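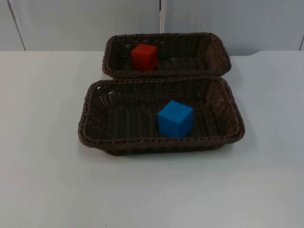

4. The Open Day at Drustby

4.1 Setting and task

We had been showing Toma to other engineers for the better part of a year before we showed it to anyone else, and the open day at Drustby in April was the first time we had to stand beside it and talk to people who had come in with their children, their shopping and, in a couple of cases, their dogs. This section reports what we did that day and what people told us. We have tried to keep it close to how things went, including the parts we would do differently, because so much of what we know about demonstrations has been passed along by word of mouth and we would like to see more of it written down.

The task was a small one. Toma was asked to take a named block out of one basket and set it down in the other, and then to wait for the next request. A visitor chose the block and said so aloud, one of us typed the request into Cusero (our planning software, described in Section 3), and the arm did the rest. We picked this task over the drawer task and the towel task, both of which look more impressive on video, for the plain reason that a person walking up in the middle of it can tell within a few seconds what the robot is meant to be doing. At an earlier demonstration in Isarell we had used the drawer task, and people stood politely through a whole run and then asked us when it was going to start.

The baskets gave us some worry beforehand. Woven sides are harder for the depth estimate than smooth ones, as we discuss in Section 5.2, and a rim that flares outward is easy to catch on the way down. We had a pair of smooth plastic trays ready in the van in case the morning went badly, and they stayed in the van all day. Foam blocks, on the other hand, are very kind to a gripper. They give a little when squeezed, they make no noise when dropped, and a four-year-old can be handed one without anybody holding their breath.

4.2 How the day ran

Doors opened at ten in the morning and we packed up at six. The building counted 400 visitors, though of course they did not all come to our table, and plenty of those who did came back a second time with someone they wanted to show it to. Over the day Toma made 653 attempts at moving a block. We logged each attempt as it happened but did not try to measure success rates here, as the requests were unplanned and we let visitors interrupt, change their minds and move the baskets between runs whenever they wished. Readers looking for controlled results will find them in Section 5.

Two of us stood at the table at all times, one at the keyboard and the other talking with whoever was nearest. We swapped every half hour, which was too long. By the third swap the person talking had usually started giving the same little speech to everyone, and in listening back to the recordings it is easy to hear the moment when we stop answering the question that was asked and begin answering the one we were expecting. For later events we have gone down to twenty minutes and have found it a good deal easier on the voice as well.

A screen on a stand beside the table showed the view from the wrist camera. We very nearly left it at home. It had been put together for our own debugging and had nothing friendly about it, no colored outlines and no labels, just the plain picture. All the same, it drew people in more than anything else we brought, and a good share of them watched the screen for longer than they watched the arm. Parents would crouch down next to a child and point back and forth between the two, working out together which side was which.

Figure 4 gives one such view. It is useful to look at it with a visitor's eyes, and to think about how much of the front basket lies beyond the right edge, and how little of the rear one can be seen at all. We had grown so used to this camera that we no longer found anything odd in it. For someone seeing it for the first time, it raises a fair and rather deep question about how a machine can be trusted to work with things it sees only part of.

Figure 4. View from the camera at the wrist during the open day at Drustby. The red block is in the rear basket and the blue block in the front one. A gripper finger reaches up from the bottom. 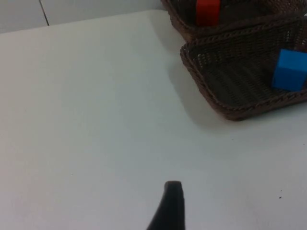 One visitor asked us whether the robot remembered where the rest of the basket was when it turned its head away, or whether the basket simply stopped existing for it, and added that her own mother had begun to have the same trouble with the kitchen cupboards. We answered as best we could. Cusero keeps a map of the table that is built up from both the fixed camera and the one at the wrist, so a basket that slips out of the wrist view is still held in the map, and the plan goes on using it. What the map does not do is doubt itself. If somebody slides the basket along while neither camera has a clear look at it, the old position stands until a new look replaces it. She thought about this and said that in that case it ought to look twice before reaching, as she would. We have since added a second look before every reach. It costs a little time on each run, and we think she was right.

4.3 Conversations

With their consent, we recorded longer talks with 42 visitors, all of them adults. Transcribed and split into single turns, these came to 3,378 turns of speech, ours included. Two of the authors read through everything separately, wrote down the topics that kept coming up, and then sat together over several long afternoons to settle the differences. We did not begin with a fixed list of topics. Where we could not agree on a turn we left it out of the analysis, and a copy of those disputed turns is included with the supplementary material.

Seeing was the topic people came back to most. They wanted to know what the robot saw, whether it saw color as they did, whether it knew the thing in the basket was a block or only that it was blue. Many of these questions came from people who had just been looking at the screen, and we believe the screen put the words in their mouths, in the best sense. At Isarell, where we had no screen, visitors talked mostly about speed and about strength.

Speed did come up at Drustby too. Toma moves slowly around people, by design, and several visitors took this for hesitation. A retired bus driver told us warmly that he liked a machine that took its time. Another visitor found the slowness hard to watch and kept reaching forward to help, and had to be asked twice to step back behind the line on the floor. We had explained the speed limit on a printed card at the front of the table, and as far as we can tell from the recordings hardly anyone read it. Saying it aloud at the start of each run worked much better.

Jobs came up less than we had prepared for. We had spent an evening rehearsing careful answers, and in the end the subject was raised in only a handful of talks, most often in passing and about a relative. People were far more interested in their own kitchens. They asked if it could empty a dishwasher, if it could find a lid to match a pot, if it could be taught to leave things alone. That last one was asked by three different visitors in nearly the same words, and we had no good answer ready for any of them. Leaving things alone is not something Cusero represents, beyond a simple list of areas the arm may not enter, and Section 6 comes back to what a better version might look like.

4.4 Limits of this account

The people who spoke with us had chosen to come to an open day, and had then chosen to stay and talk, so they were likely to be curious and well disposed from the start. We were also hosts as well as researchers, and a guest is seldom rude to a host. Several of the kinder remarks in the transcripts should be read with that in mind. Recordings made close to the table also picked up a lot of noise from the room next door, where there was a brass band until two in the afternoon, and the morning transcripts have more gaps than the later ones. We have marked these gaps and made no attempt to fill them.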